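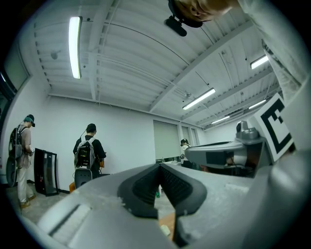
Lighting and Furniture in a Shared Workroom
Student project report by Viorica Angelovski and Nataša Mladenović
Fri 18 October

1. Purpose of the work

Our course asked us to study one room and to propose small changes in it. We chose the workroom at Seterlow, where people stand or sit at tables and handle small parts. We wanted to know if the light is good enough for this kind of work.

2. The room

The ceiling is white corrugated metal with steel beams, and the tube lights hang under it. The back wall is plain and white. It has one large pale roller blind and two narrower ones, and a table with small items stands beneath the large blind. On another side there is a window with a dark frame. The main work is done on a wooden tabletop.

3. What we did

We made 12 visits and talked with the people who use the room. On each visit we asked them to sort small pieces of foam on the table, first with the blinds up and then with the blinds down.

4. Results

Most people preferred the blinds down, also on cloudy days – this was a surprise for us. With the blinds up, they complained about reflections on the table. Two persons said that their own shadow falls on the work when they lean over it.

5. Proposal

We suggest to turn the main table by 90 degrees and to add one desk lamp. The cost of the lamp is not yet confirmed. We will repeat the sorting task in December, when the days are shorter.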